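Zirasbridge Allotments and Gardens Office
The waiting list for plots at Zirasbridge will reopen in September. This thread sets out how applications will be handled, what a new tenant can expect, and what has changed from last year. Please read to the end before writing to the office.

There are 264 plots across the two sites, Nelter Lane and Khúc Field. Both sites are open to any adult living within the town boundary. Applicants may name a preferred site, but a preference does not move a name up the list.

Those already on the list need not apply again. Your place is kept, and you will receive a letter confirming it. If you have moved house within the past year, please send us your new address so that the letter reaches you. 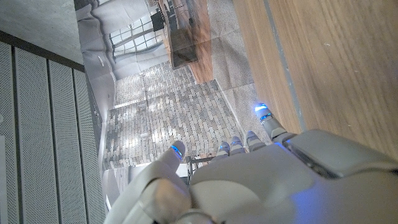
Half plots will be offered first to new tenants. A half plot is enough for most households in their first season, and it may be exchanged for a full plot after one complete growing year, subject to inspection.

Rent for a half plot is £40 a year, payable in advance. Water is included. Keys to the gate are issued on payment and must be returned when a tenancy ends - a charge is made for replacements.

Tenants on both sites have asked about hosepipes. They may be used for filling butts and tanks, but not left running on beds. The taps are turned off over the winter months and notice is posted at each gate beforehand.

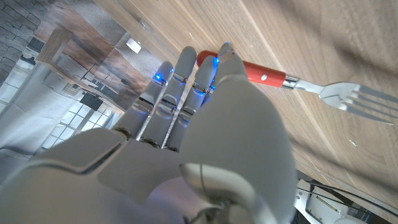
Bonfires remain prohibited at Khúc Field at all times of year. At Nelter Lane they are allowed after dusk from November to the end of February, provided that only dry plant waste is burnt and the fire is attended until it is out.

Sheds must be no longer than 8 feet on any side. Greenhouses and polytunnels require written consent before any work begins. Requests are considered by Thịnh Vương, Sites Officer, who will reply within 3 weeks.

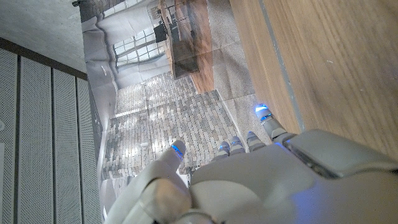
Uncultivated plots have been the most frequent subject of complaint this year. A tenant whose plot is found to be overgrown will receive one written notice and will then have a month to bring it back into use. Old timber should be taken off the site and not stacked against the fence. A wooden surface such as the one in the photograph can serve well as a potting bench, and benches of this kind may be kept on a plot without consent.

Seed orders through Kudis close at noon on the last day of the month. Order forms are held at the Nelter Lane hut, and late forms will be carried over to the spring order.

Application forms will be available from the office counter and by post. Replies to this thread are read during office hours, but applications cannot be accepted here.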